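Residence hall room and floor inspection, Bramwell Hall, Cleltstead College
Inspector: Hayley Ackroyd, Campus Safety
Walked with: Damián Valdovinos, hall director
Date: 3/29/20
Form 1109

Marks: **OK** = no action. **FIX** = work order needed. **WATCH** = look again at next inspection.

## Corridors and exits

- [x] Exit signs lit on both floors. **OK**
- [x] Stair doors close and latch without help. **FIX.** East stair, upper landing, stops an inch short of the latch. The closer arm is loose at the bracket. Damián reported this in February and has the old work order, still open. I have asked for it to be moved up.
- [x] Corridors clear of bikes, furniture and boxes. **WATCH.** Two bikes were chained to the radiator by the laundry room. Tagged. The owners have until the end of the week, then Facilities cuts the chains.
- [x] Handrails tight. **OK**
- [x] Evacuation map posted by each stair. **FIX.** The lower floor map still shows the old chapel passage as a way out. That passage was bricked up. Take the map down now and post a hand-marked copy until the new print comes.

## Fire equipment

- [x] Extinguishers in place, pins and seals intact, gauges in the green. **OK**
- [x] Smoke detectors uncovered. **FIX.** Room 14 had a shower cap over the detector. Removed during the walk. Resident to meet with Damián. Second time for this room, so it goes to the Dean of Students office under the housing agreement.
- [x] Pull stations not blocked. **OK**
- [x] Kitchen hood and stove shutoff tested. **OK.** The shutoff handle is stiff but works.

## Student rooms

- [x] No candles, incense or open flame. **WATCH.** One unburned candle on a desk in Room 9. The resident said it was for the prayer group. Battery candles are in the campus ministry closet and Marlene Aguiar signs them out.
- [x] No extension cords used as permanent wiring. **FIX.** Room 6 and Room 11. Power strips with a breaker are allowed. Plain cords are not, including under rugs.
- [x] Space heaters. **OK.** None found.
- [x] Windows open and close, locks work. **FIX.** Room 3, sash cord broken on the left window.
- [x] Door closers and peepholes. **OK**

## Guest suite (visiting faculty and retreat leaders)

The suite has its own page in the binder but I am keeping the comments here so they don't get lost again.

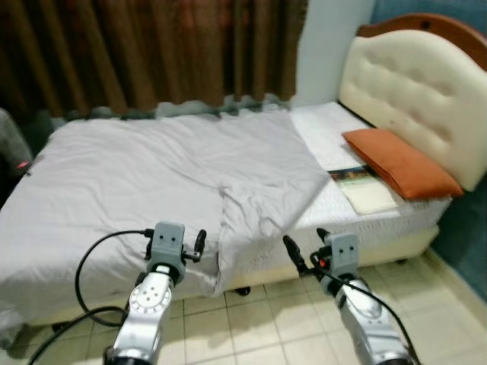 Suite bookings go through Marlene and safety questions go through me, and the two have been getting mixed up. The detector outside the bedroom was tested and sounded. The bathroom outlet trips and resets as it should. Beds on casters, like the one with the tufted headboard, need to be checked for rolling at each inspection. Push at the foot with one hand, and if the bed moves, write it up for locking casters or cups. Any papers left for guests should include the hall evacuation map, and the old version with the chapel passage has to come out of circulation along with the one on the wall.

- [x] Detector tested. **OK**
- [x] Path from bed to door clear. **OK**
- [x] Bed stays put when pushed. **WATCH.** Moves slightly on the bare floor. Cups requested.
- [ ] Window opens wide enough for escape. Not tested, painted shut on the outside. **FIX.** Treat as urgent. Do not book the suite until it opens.

## Basement and mechanical

- [x] Boiler room locked. **OK**
- [x] Three feet clear in front of electrical panels. **FIX.** Choir risers are stacked against Panel B. Horácio Guerreiro in Music has been emailed and will find another place for them.
- [x] Dryer lint traps and ducts. **WATCH.** Traps clean. The duct on the far dryer sags in the middle.
- [x] Storage cages free of paint and solvents. **OK**

## Comments

H.A.: Work orders for the window, the stair closer and Panel B went in the same afternoon. Please don't close any of them on the phone. I want to see the repair.

D.V.: The bikes belong to two seniors. I have spoken to both. On Room 14, I would like to be in the meeting with the Dean's office.

Sem Van Loon, Facilities: Closer part is on order. A painter can free the suite window from a ladder if the ground is dry. Cords in 6 and 11 are a housing matter, not ours, so I have sent those lines back to Damián.

Copies to Facilities, Housing and the hall binder.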